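Olton Home Sewing Project – progress report to the Benkirane Fund
14 October 2025

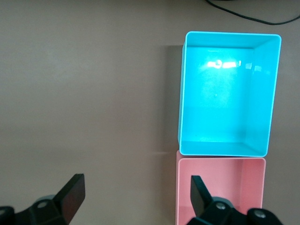
Samah Belhaj told us at the last session that the evening class should have started a year ago, and that she would have come to both if the bus allowed it. Several others asked for the same thing on their feedback forms, mostly people on day shifts.

The evening class now runs on Tuesdays in the upstairs room at Olton. Tarek Naciri teaches it. The morning class continues under Bouchra Naciri and has moved from hems and zippers to simple alterations. Attendance dropped in August, as it did last year, and came back once school started.

Spending to date is just over $800, mostly thread, needles and servicing for the older machines. We budgeted $40 for pattern paper and have not used it, as Jalerora Fabrics gave us the ends of its rolls. We would like to move that money to bus fares.

Two machines are still out of use. Lahcen Shehata has looked at both and thinks one needs only a new belt. The other has a worn motor and may not be worth the cost – we will get a price before deciding.

The mending afternoon at Flulta was put off when the hall's heating failed. Murray Cosgrove has offered us a new date in November and will not charge for the hall.

Still to do before the next report:
Confirm the Flulta date
Order the belt
Ask the evening class about a later finish

We are not asking for any change to the total grant.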